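Perguntas frequentes - Aluguer de loiça e têxteis de mesa

Vornby - Apoio ao Cliente

23 partilhas
4 comentários

A presente página reúne as respostas às questões que nos são colocadas com maior frequência por particulares, empresas e entidades organizadoras de eventos. As condições aqui descritas aplicam-se a todas as reservas efetuadas junto da Vornby e substituem as versões anteriores deste documento. Última revisão: 23/05/2019.

RESERVAS

Quem pode alugar material à Vornby?

O serviço está disponível para particulares maiores de idade, empresas, associações, escolas e autarquias. No caso de pessoas coletivas, a reserva deve ser feita por alguém com poderes para o efeito, e o número de contribuinte da entidade deve constar do formulário desde o primeiro contacto. Não é possível alterar o titular da fatura depois da entrega do material.

Com que antecedência devo reservar?

Recomendamos que o pedido seja apresentado com pelo menos três semanas de antecedência. Entre junho e setembro, período em que se concentra a maior parte dos casamentos, o prazo aconselhado passa para dois meses. Pedidos mais tardios são analisados caso a caso e dependem do material disponível em armazém nessa data.

Existe um valor mínimo de encomenda?

Sim. O valor mínimo é de 144 euros, sem contar com transporte nem caução. Encomendas de valor inferior podem ser aceites quando o levantamento e a devolução são feitos pelo cliente no armazém.

Como se confirma uma reserva?

A reserva considera-se confirmada após a receção do orçamento assinado e do pagamento de trinta por cento do total. Até esse momento, o material não fica retido em nome do cliente, ainda que o orçamento se encontre dentro do prazo de validade.

COLEÇÕES E ESCOLHA DO MATERIAL

Que coleções estão disponíveis?

Dispomos atualmente de três coleções. A Flalenik destina-se a refeições formais e inclui pratos, taças, chávenas e travessas. A Teshome é composta por peças mais informais, adequadas a almoços ao ar livre e a serviço de buffet. A Andeo reúne exclusivamente têxteis e bases: toalhas, guardanapos, caminhos de mesa e individuais. As três podem ser combinadas na mesma encomenda, sem custo adicional.

É possível ver as peças antes de decidir?

Sim, mediante marcação. A sala de exposição funciona nas instalações do armazém e permite compor uma mesa de ensaio com as peças pretendidas. Cada visita tem a duração máxima de uma hora. Pedimos que o cliente indique previamente as coleções que deseja ver, para que o material esteja preparado à sua chegada. 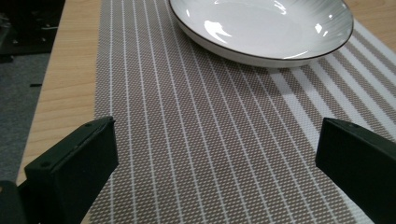
A combinação de cores é a dúvida mais frequente durante estas visitas. A nossa recomendação geral é que se escolha primeiro o têxtil e só depois a loiça, pois é o têxtil que ocupa a maior superfície visível da mesa. Uma taça branca com um rebordo fino castanho-escuro, por exemplo, assenta bem sobre um caminho de mesa em tom acinzentado acastanhado com riscas brancas finas, e continua a destacar-se do fundo. Quando o têxtil tem um padrão muito marcado, aconselhamos loiça lisa e sem rebordo. Para jantares com luz artificial, convém ainda ter presente que os tons claros aquecem bastante sob lâmpadas amareladas.

Posso alugar apenas têxteis, sem loiça?

Pode. A coleção Andeo é alugada separadamente e está sujeita ao mesmo valor mínimo. Os têxteis são entregues lavados, passados e dobrados em capas próprias, que devem ser devolvidas com o restante material. A falta de uma capa é faturada de acordo com a tabela anexa ao contrato.

Qual a diferença entre um caminho de mesa e um individual?

O caminho de mesa percorre o tampo no sentido do comprimento ou, em certas disposições, atravessa-o para servir dois lugares frente a frente. O individual marca um único lugar. Os dois podem coexistir, desde que o caminho seja suficientemente estreito para não ficar sob os pratos. Em mesas com menos de oitenta centímetros de largura, sugerimos que se opte por um dos dois.

Em que casos se pode dispensar a toalha?

A toalha é dispensável sempre que o tampo esteja em bom estado e tenha acabamento que permita limpeza com pano húmido. É uma opção habitual em almoços, pequenos-almoços de trabalho e refeições de poucos convidados. Em banquetes, e sempre que se juntem várias mesas para formar uma só, mantemos a recomendação de utilizar toalha - as uniões entre tampos ficam à vista e prejudicam a estabilidade dos copos.
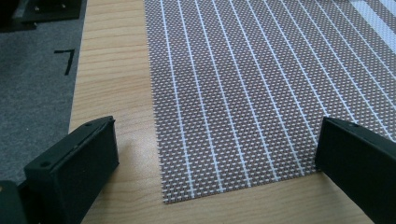 Nas mesas sem toalha, o individual passa a cumprir também uma função de proteção. Deve por isso ser maior do que o prato principal, com uma folga mínima de cinco centímetros de cada lado, e ficar alinhado com o bordo da mesa a uma distância constante em todos os lugares. Os nossos técnicos utilizam uma régua de dois centímetros para este efeito. Em mesas redondas, os individuais retangulares deixam de alinhar com o bordo e dão um aspeto desordenado ao conjunto, pelo que disponibilizamos modelos redondos e em forma de trapézio.

Quantas peças devo pedir por convidado?

Para uma refeição de três pratos com lugar marcado, a base de cálculo é de uma peça de cada tipo por pessoa, acrescida de uma margem de cinco por cento. Em serviço de buffet, os pratos devem ser calculados a dobrar, dado que a maioria dos convidados não reutiliza o mesmo prato. Os guardanapos de pano seguem a primeira regra; os de cocktail seguem a segunda.

Há um limite máximo de convidados?

A coleção Flalenik permite servir até 303 lugares completos em simultâneo. A Teshome chega aos 400. Para eventos de maior dimensão, é necessário combinar as duas coleções ou aceitar peças de séries diferentes dentro da mesma coleção, situação que será sempre indicada no orçamento.

ENTREGA E RECOLHA

Como funciona a entrega?

A entrega é feita ao nível do piso térreo, em local acessível a viatura ligeira de mercadorias. O transporte por escadas, a montagem das mesas e a colocação da loiça são serviços opcionais e devem ser pedidos no momento da reserva. É indispensável que esteja presente um responsável para conferir as caixas e assinar a guia.

Quanto tempo posso manter o material?

O período normal de aluguer é de três dias: entrega na véspera, utilização e recolha no dia seguinte. Cada dia adicional tem um acréscimo de quinze por cento sobre o valor do aluguer. Os domingos e feriados não são contabilizados quando coincidem com o dia previsto para a recolha.

Tenho de lavar a loiça antes de a devolver?

Não. Solicitamos apenas que os restos de comida sejam retirados e que as peças sejam arrumadas nas caixas de origem, na vertical e com os separadores colocados. As peças com rebordo pintado não devem ser lavadas na máquina pelo cliente, nem esfregadas com palha de aço.

E os têxteis?

Os têxteis não devem ser lavados nem guardados húmidos. Caso tenham apanhado chuva, devem ser estendidos até secarem por completo e só depois colocados nos sacos de recolha. A cera de vela não deve ser raspada; a nossa lavandaria dispõe de meios próprios para a remover.

Os individuais entrançados ou de textura aberta podem ser enrolados?

Devem ser devolvidos em plano, empilhados, com o mesmo lado voltado para cima. Enrolados, tendem a ganhar curvatura nos cantos, e essa deformação é difícil de corrigir. As riscas devem ficar todas no mesmo sentido, o que facilita a conferência.
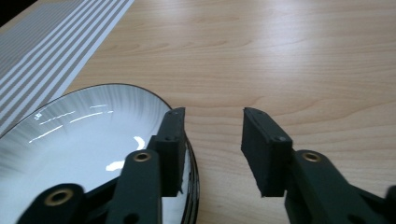 Individual às riscas sobre tampo de madeira clara, sem toalha.

CAUÇÃO, DANOS E CANCELAMENTOS

Qual é o valor da caução?

A caução corresponde a vinte e cinco por cento do valor de reposição do material alugado, com um máximo de 900 euros por encomenda. É devolvida por transferência bancária no prazo de dez dias úteis após a conferência em armazém.

O que sucede se uma peça se partir?

As peças partidas, lascadas ou em falta são cobradas pelo valor de reposição indicado no contrato. Pedimos que os fragmentos sejam guardados e entregues em embalagem fechada e identificada, separados da restante loiça. Uma margem de duas peças por encomenda não é cobrada, exceto no caso de travessas e terrinas.

As nódoas são consideradas dano?

As nódoas correntes de vinho, gordura ou café estão incluídas no preço do aluguer. São consideradas dano as queimaduras, os rasgões, as manchas de tinta e as marcas de bolor resultantes de armazenamento em húmido.

Sou responsável por danos na mesa do local do evento?

A Vornby não responde por marcas deixadas em mobiliário de terceiros. Quando se trata de tampos de madeira, aconselhamos a colocação de uma base térmica sob travessas e recipientes quentes, mesmo que exista já um individual ou um caminho de mesa. As bases térmicas podem ser incluídas na encomenda.

Posso cancelar a reserva?

O cancelamento é gratuito até trinta dias antes da data de entrega, com devolução integral do sinal. Entre trinta e dez dias, é retida metade do sinal. Em prazo inferior a dez dias, o sinal não é devolvido, podendo no entanto ser convertido em crédito para nova data, uma única vez e no prazo de um ano.

Como apresento uma reclamação?

As reclamações devem ser dirigidas por escrito ao Apoio ao Cliente, com indicação do número da guia, no prazo de cinco dias úteis após a recolha. As falhas detetadas no momento da entrega devem ser anotadas na própria guia. A resposta é enviada no prazo máximo de quinze dias úteis.

4 comentários
Partilhar (23)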